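Warehouse Operations, Unit 6: Slotting and Storage Locations
Course handout, prepared by Senga Niven

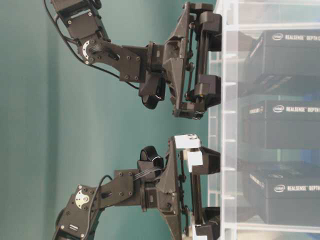 In the last unit we spoke about receiving of goods. Now we must decide where each item will live. This decision is called slotting. Many small companies do it by habit: the new item goes to the first free shelf, and it stays there for years.

1. Fixed and random locations

With fixed locations, every item has its own address. The workers learn it quickly, but space stays unused when stock is low. With random locations, any item can go to any free place, and the computer remembers. Space is used better, but if the record is wrong, the item is lost until the next count. Most warehouses mix the two: fixed for picking, random for reserve.

2. The address

An address should be read from big to small: aisle, bay, level, position. For example 04-12-B-3. Please do not use the letters I and O, they are confused with one and zero. Levels are lettered from the floor up, so that a new level on top does not change the old labels.

3. ABC classes

Sort the items by number of picks, not by value. This is the most frequent mistake in the homework. An expensive item that is picked twice a year belongs to class C.

Case: Hivley, spare parts for garden tools
Items in stock: 1,665
Class A items: 98
Share of picks from class A: 73 percent

Before the change, the class A items were spread over all aisles. Mulder, the consultant on the case, moved them to the bays nearest the packing table, between knee and shoulder height. Heavy parts went to the lower part of this zone. Class C went to the top levels and the far aisle.

Notice that the classes are not forever. Hivley sells snow shovels, and in November these go from C to A. The case text says how often they review the classes; I think it is too seldom, and we will discuss it.

4. For the next class

Read the Tekwood case, pages 70 to 76. Write one page: which items would you move first, and what would you measure before and after the move? Heather MacAulay collects the papers at the start of the lesson. Bring a calculator.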